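Pusesier Residence Opens Refitted Shared Kitchen

The shared kitchen on the second floor of Pusesier Residence reopened to residents in February, following a refit carried out by Manurung Interiors. Work included new counters, storage and hardware.
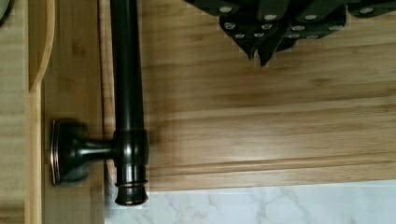
Counter Layout

Residents asked for more room to prepare food, and the plan keeps the middle of the main counter for that purpose.

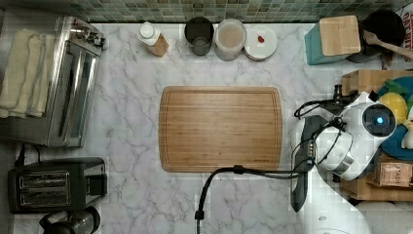

Small appliances were the main subject of the comments received before the work began. The toaster oven and the two-slot toaster now share the left side of the counter, and the bamboo cutting board has the center to itself. Residents are asked to wipe both appliances after use.

Storage

Dry goods are kept in lidded jars and canisters along the back wall - a change from the closed cupboards of the old kitchen.
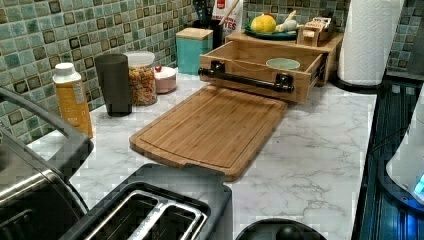 Shared items should be returned to the same place each evening. Personal food is to be labeled with a room number and stored in the pantry, where each room has one shelf.

"We wanted a kitchen that people could use without hunting for a bowl," said Yeison Tamayo, residence manager. 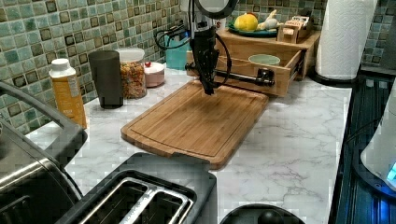 The bamboo organizer, with its drawer open, behind the cutting board.

The kitchen may be reserved for group meals of up to 5 people. Requests should be made to the front office, extension 1622.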